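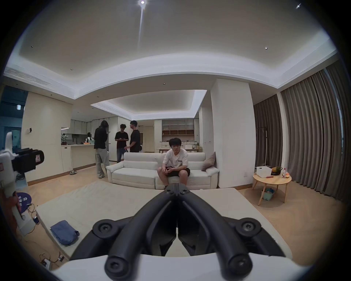

Sitting forward on the white sofa

Filter pressure goes up 2 days after cleaning

Milagros Magbanua
Hello to all. I have an above-ground pool with a Stetix sand filter. I backwash until the glass is clear, but after 2 days the pressure is high again and the return flow is weak. The water is a little cloudy. The sand was changed in January. Must I change it again?
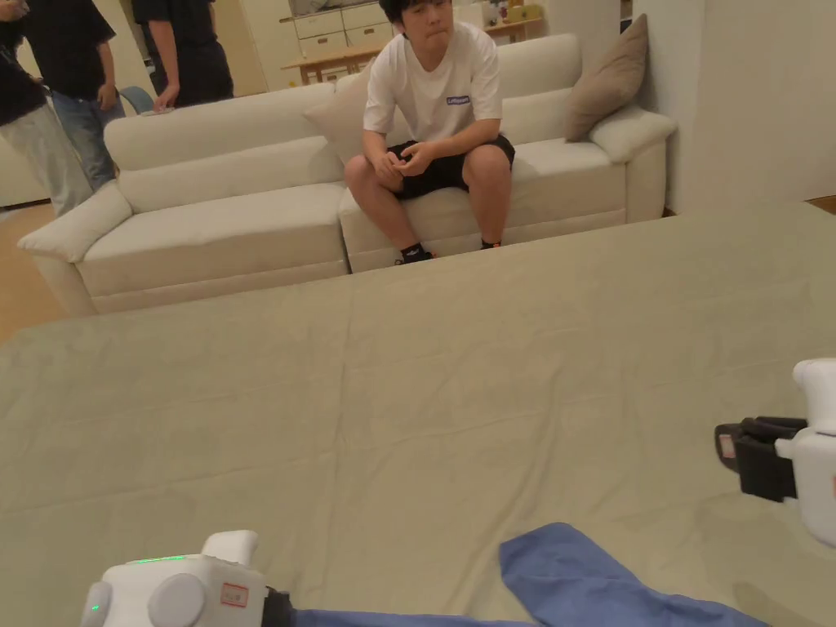 Ariel Castillo
Pool care moderator

I would not change the sand yet. Please check first if you rinse after the backwash, and for how long. In my case the sand was full of body oil and sunscreen. I used a filter cleaner, left it for the night with the pump off, and then backwashed for 6 minutes. Also test the chlorine. When it is too low, small algae will block the filter very fast.

Jade Bickerstaff
Same thing with my Fukine. Bought a new gauge, the old one was stuck.
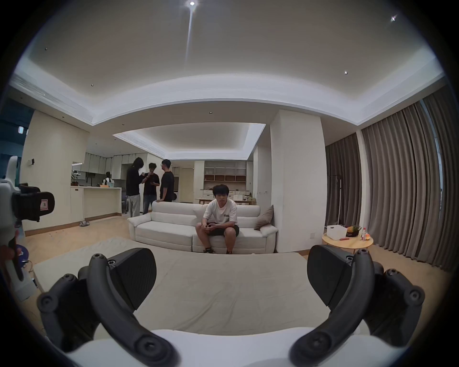 On the sofa with a phone

Milagros Magbanua
Thank you both. The chlorine was almost zero. I will correct this first and write again after the next backwash.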